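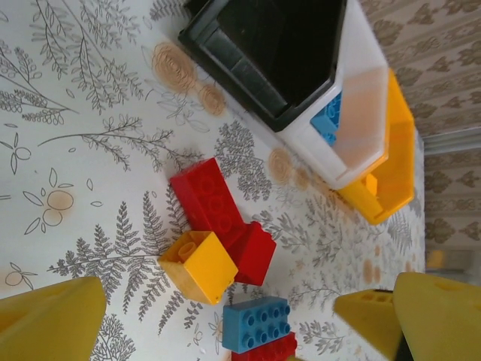

Whether a machine can tidy up after a child is a better test of household robotics than vacuuming ever was. A vacuum has to cover floor. Tidying means deciding what each object is, picking it up from whatever pose it landed in, and putting it where it belongs.

I spent most of April reading up on this and have been keeping notes since. The task I use as a yardstick is sorting toy bricks by colour into bins. It sounds trivial, and for the perception half it nearly is. Red, blue and yellow under even light have been separable with a cheap camera for decades. A patterned tablecloth makes it a little harder, though not by much.

Grasping is where the time goes. A brick lying flat with its studs up has two good pairs of parallel faces. Tip it on its side against a neighbour and one of those faces may be blocked. Lean a second brick on top and the first grasp moves both. A person nudges the pile with a knuckle and carries on, without noticing that a decision was made. A controller needs either a rule for that or enough recorded demonstrations to have absorbed one.

Gurnico's approach is the rule. Their planner ranks every face pair it can see and pushes the pile sideways when nothing scores well enough. It is slow and predictable. Pleseo went the other way and trained on 2475 demonstrations of people driving the arms by hand. Their policy is quicker on loose bricks and gets into odd loops on stacked ones - it will approach, back off and approach again until someone stops it.
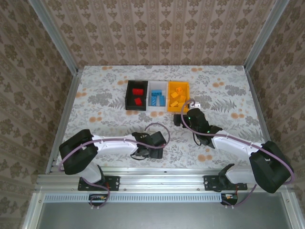
Is a second arm worth the money for a job like this? For pure sorting it rarely is, as one arm can reach everything and the two spend a lot of effort keeping clear of each other; it starts to pay when something has to be held still while something else is done to it, such as taking a lid off a container or pulling two bricks apart.

Stuck bricks are my own sore point. Anyone who has used their teeth on a pair of thin plates knows the forces involved, and a light arm with a parallel gripper doesn't have much to spare.

My cut-off for "useful at home" is 60 bricks sorted without a person stepping in. I don't care much about speed. If it runs overnight it can take as long as it likes, provided the motors are quiet. Neither system has met that in any run I have seen written up, and the Kumarasinghe write-up, the most careful of the lot, stops its trials at the first dropped brick, so it can't be compared directly.

I'll go through the Lurance gripper pads next. They are soft silicone and supposedly wear out after 2000 grasps, and I'd like to know what the failure looks like.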